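# Hand-Held Gripper Station: Periodic Inspection Checklist

Site: Haverford, Bench 12
Inspector: Snædís Dalsgaard
Reviewed by: Vaughn Mercado
Date: Mon 9 September

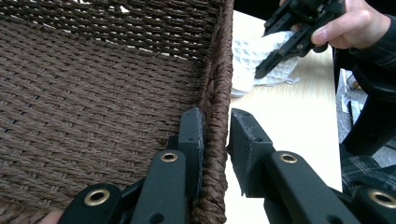
This inspection covers both hand-held grippers, the work table and the floor area within reach of the operator. Items marked "Attention" remain open until signed off by the reviewer. The station may stay in service while they are open unless the comment says otherwise.

## A. Fingertips and pads

- [x] Fingertips seated square on the jaws. **Pass.**
- [ ] Pad edges clean and complete. **Attention.** Light scuffs and small frayed bits along the pad edge of the right fingertip, with a ragged point at the lower end. Replace the pad from Griltska stock, part 802. Do not trim the old pad with a blade.
- [x] Pads grip a thick rim without slipping. **Pass.** Tested on the woven basket, 25 closures.
- [x] Pads hold soft cloth without snagging. **Pass.** Repeat after the new pad is fitted.

## B. Linkage

- [x] Jaws open and close evenly. **Pass.**
- [x] Eyelets at the link joints free of dirt and play. **Pass.** Wipe with a dry cloth only. Oil is not permitted at this station.
- [x] Fasteners on the jaws tight. **Pass.** Checked by hand driver on both units.
- [ ] Pinch point label legible on each body. **Attention.** Label on the second unit is worn. A new one has been requested from Sarnum.

## C. Table and floor

- [x] Table stable and free of splinters. **Pass.**
- [ ] Cables and small items clear of the operator's feet. **Attention.** Route cables behind the table and sweep before each shift. To be corrected before the next session.
- [x] Chair rolls back freely for a quick exit. **Pass.**

## D. Operator practice

- [x] Fingers kept behind the jaw linkage while closing. **Pass.** Operators are reminded that the free hand must not steady an object close to the fingertips.
- [x] Sleeves fastened at the wrist. **Pass.**

## Reviewer comments

Pad replacement is approved. The same wear was recorded at Bench 13, and both stations should be changed on the same day. Next full inspection is due in October.

V. Mercado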